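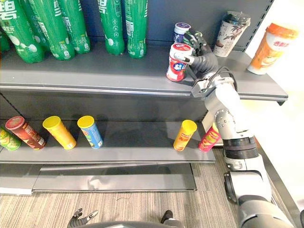
Re: Drinks shelf, bottles left, cups right?

ebere_o
green sodas on the left, cups on the right. leave it or mix?

tcoelho55
Leave it. But pull that orange cup back, its hanging over the edge

calado_a
Disagree – small cup with the purple lid is stuck behind the red and white one. Short stuff in front, always

tcoelho55
then it blocks the tall one w/ the black lid when you refill

ebere_o
ok moving the orange one. close the gap in the bottels too?

calado_a
yes. 7 or 8 across if they fit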